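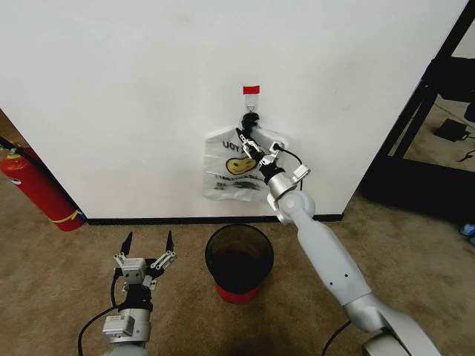 Why do people keep old carrier bags?

Because a bag that has carried the shopping home once can carry something else tomorrow, and throwing it away after one trip seems a shocking waste of a bag.

Grown-ups know this very well. It is why so many homes have a bag stuffed with other bags, getting fatter every month, usually in the cupboard you need to open most. Ask what they are all for and you will be told they are "useful". Ask when, and you will be told to go and tidy your room.

What is a carrier bag made of?

The thin, crinkly sort is nearly always a plastic called polythene. It starts as little beads, which are melted and blown into a huge, long bubble, a bit like bubble gum but with better manners. The bubble is squashed flat, printed, and sealed and cut into bags. Two pieces are left sticking up at the top to make handles. People call this a vest bag, and if you hold one up by the handles you will see why. Please don't try it on. Thin plastic bags must never go over anybody's head, and they should be kept well away from babies and pets.

Why do they hang up so well?

All those handles need is something to hold them. A small sticky hook on a wall will do, the kind that goes up without a drill and without anyone shouting for a ladder. An empty bag weighs next to nothing, so the hook has an easy life. Fill the bag with tins and the hook may resign.

Wipe the wall first and let it dry, then press the hook on hard and leave it alone for a bit. Sticky pads dislike dust. My neighbour Līga Liepiņa stuck hers on in September without wiping anything, and it came down at 2 in the morning. She thought it was burglars.

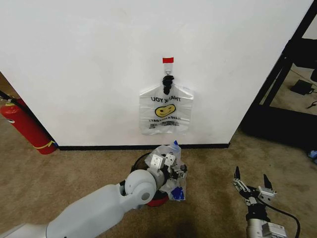

Pick a spot low enough for you to reach, and near the bin if you can. A bag with a hole in it can then go to the bin, and a good one can go back on the hook, with very little walking for anybody.

Why do bags say thank you?

Shops like to be polite, and printing it on the bag saves breath. Some bags add a smiley face and tell you to have a nice day, even if you have only bought cabbage.

Can an old bag be recycled?

Sometimes. Many home recycling bins won't take thin bags, as they wrap themselves round the sorting machines, but some big supermarkets have a collection point. Empty out the crumbs and the receipts first. And have a good look for any lost pocket money, which you should of course hand in at once.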